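How to budget for a small robot arm (frame shop edition)

Got asked for this again at the Flultville meetup so writing it down fast. It's for small shops that want one arm on a bench doing one fiddly job. If you're doing pallets, different page.

Start with the job, on paper

Write down every touch. Not "open the frame." Write: find the frame, find the turn-button, get a finger beside it, push, check it moved, next one. Every line on that list is going to cost you something, either a part or somebody's afternoon. Ours came to 21 lines for one frame back. I would have guessed half that.

Then mark the lines you can't do with a plain two-finger gripper. Those are where the money goes.

Price the arm last

Everybody prices the arm first. Arm quotes are easy to get, they come back same day, they look like the whole budget. They're not. Do it in this order:

1. Gripper and fingers
2. Cameras, mounts, cables
3. Bench, surface, lights
4. Software and the hours to set it up
5. Arm

We had an Esdale arm picked out before we knew what the fingers weighed. Had to go up a size. Reorder fee, three weeks gone.

Fingers

Budget for more than one set. Stock fingers are wide, and frame hardware is small and sits right up against the molding. Ask the seller for the tip width in writing and hold a piece of cardboard cut to that width against your real part. Takes a minute. Do it before you call anybody.

Plalo sells blank fingers you can cut down yourself, which is what we'd buy if starting over. Spares too. They scuff, tips get rounded off, and then your push point is off by just enough to miss a clip.

Cameras

You want one close to the fingers. An overhead view is nice for finding the frame but the hand gets in the way right when you need to see. Things to put on the sheet:

- the camera
- the bracket (always extra, always)
- a cable long enough to go through full wrist travel
- a second cable, the first one will get pinched

Check that you can see both fingertips and the part at the same time. Ask for a sample picture from that exact mount, not the brochure one.

Bench surface

Use what you'll really work on. Veined stone, scratched up wood, patterned mat – all of that gives the vision something extra to chew on, so test on it early or swap it out while swapping is cheap. Shiny clips are their own headache. Put lights on the sheet as a separate line so they dont get eaten by "misc."

Software and hours

We run Ots. Whatever you run, get the yearly cost and not the first-year cost. For setup hours write down your honest number, then double it. Still came up short in our case, but less short.

Hold some back

Keep $2000 aside that isn't assigned to anything. Seperate line, no name on it. Ours went to a bracket, a bench leg, freight both ways on the wrong fingers, and a power supply.

Before you sign

- Ask what the arm weighs with the box. Somebody has to get it up the stairs.
- Ask who pays return freight.
- Ask for a loaner week. Some will say yes if you just ask.
- Send the seller 2 of your worst frames. Bent clips, tight backing, the junk ones. If they only want to demo on a clean one, note that.

We're redoing our own sheet in April once the new fingers have some hours on them. Will update the finger line then.
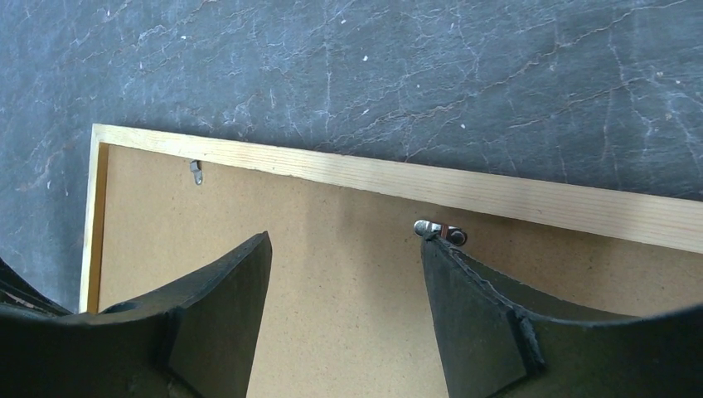 Posted by Roscoe Pennington | Mar 17, 2025 | Filed under: Buying, Small Shops

Right fingertip at the bigger clip, frame face down, hardboard back still in. Look how near the clips are to the top rail – measure that gap on your own frames before you order fingers. Blank budget sheet is on the downloads page.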